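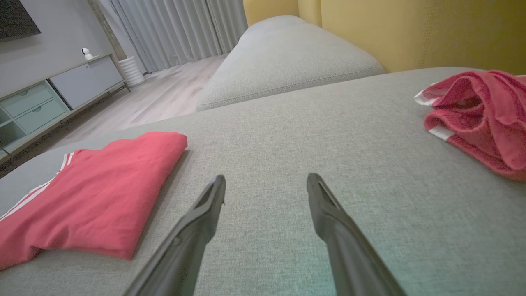

Selldale couples can claim wedding negatives from Forkum studio

SELLDALE, 22nd November. Couples who were married in Selldale and had their pictures taken by the Forkum studio can now ask for their original negatives back, free of charge.

The studio has 702 sets of wedding negatives in storage, most of them from the years before it switched to digital cameras. Owner Gizella Lakatos said she had been paying to keep them in a climate-controlled unit on Mustau Street and would give up the lease in the spring.

"They belong with the families," Lakatos said. "I have the room to keep a few, and I can't see throwing any of them out."

A first round of letters went out in September to addresses in the studio's old order books. So far 250 couples have claimed their sets. Many of the other letters came back as undeliverable, and the studio is now asking people to get in touch directly or to pass the word to relatives who have moved away.

Each set is filed under the date of the wedding and the two surnames given when the job was booked. Anyone making a claim should have both of those ready. Children and grandchildren may also claim a set if they bring some proof of the marriage, such as a copy of the license or a printed invitation. Where a couple has divorced, the studio will release the negatives to whichever of the two applies first, but it will make a scan for the other on request.

Esben Lykkegaard, who shot weddings for Forkum for 17 years and is now retired, has been going through the boxes to check the labels. He said the color film had held up better than he expected, although some of the early sets have shifted toward magenta. The black and white rolls are in good shape.

"In those days you might bring home six rolls from a wedding," Lykkegaard said. "The couple picked out maybe two dozen prints for the album. So there are pictures in here that the people in them have never seen."

Drahomíra Polák collected her set last week. She and her husband held their reception at Yakubu Hall, and their album was lost in a basement flood several years later. She said the negatives included a full roll from the dinner, with both of her grandmothers at the head table.

"I had one picture of them together, and it was blurry," she said. "Now I have nine or ten. My sister wants copies of all of them."
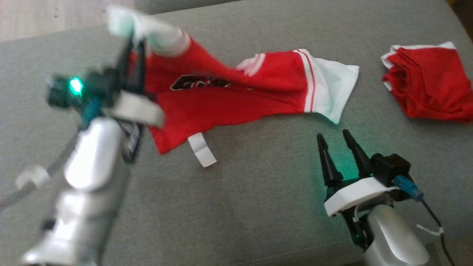
Polák plans to have the whole set scanned and a new album made up before the holidays. Forkum does not scan film itself anymore, apart from the copies it has offered to divorced couples, but it has a list of labs that do, and Lakatos said prices vary a good deal. She advised people to ask for a test scan of one strip before sending off the rest.

The negatives are handed over in their original sleeves. Lakatos asked that people leave them in the sleeves, hold them only by the edges, and keep them somewhere dry and out of the sun. An attic or a garage is a poor choice, she said, and so is a box on a basement floor.

Handing back the film also settles a question that has come up from time to time about who may print from it. Under the studio's old contracts, Forkum kept the rights to its pictures and couples had to order any reprints at the front desk. Each set will now come with a signed letter giving the couple permission to copy and print the pictures for their own use. The studio is keeping the right to show the 4 weddings it has used for years in its window display, with the consent of the people in them.

Rachid Tazi, who took over most of the studio's wedding bookings two years ago, said current customers are not affected. Weddings shot digitally are delivered as files, and Forkum keeps a backup of each one for five years.

Sets that have not been claimed by the end of March will be offered to the Selldale local history room. Máté Fodor, who runs the history room, said it would take as many as its shelves allow, with a preference for weddings that show downtown churches and halls that have since been torn down.

Claims can be made in person at the studio during regular hours or by phone. Pickup is by appointment only, and whoever collects a set will need to show photo ID.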